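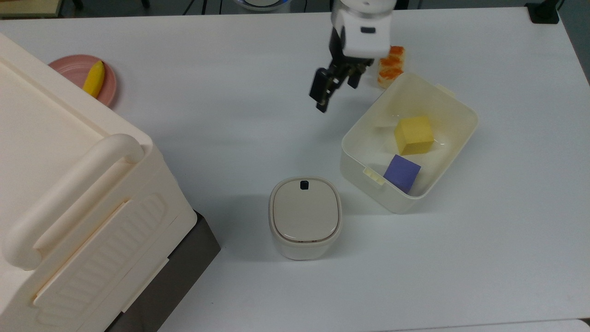 Fuvuvstead Home Workshop Club, Tips Page

Can a machine clear the table yet?

Every November a member asks whether to wait for a robot before tackling the playroom. My advice is to keep your knees in shape.

Picking up is the part they're getting decent at. A foam cube is a polite sort of object: flat sides, a little squish, bright yellow. Toy sushi is ruder, and a banana on a plate is a curved thing on a slippery thing. Real playrooms add marbles and gum.

Until the help arrives, tidy as if it had two fingers:

Use open boxes for daily stuff. Lids are a second chore. Tímea Fülöp took the lids off 8 bins at her place and her kids now hit the bin up to half the time.

Pull small boxes away from big ones. You need room for a hand, and so will the machine.

See-through plastic saves digging. Thin walls crack, so no wrenches.

Put blocks in flat. A tilted one eats the space of two.

Keep play food off real plates. Ask Tarek Kamel about the salmon.

On the shop side it's the same story. Sorting clean parts into a tray, fine, I'd let an arm try. Sweeping under the band saw is still yours, and it takes 20 minutes. The broom is behind the door.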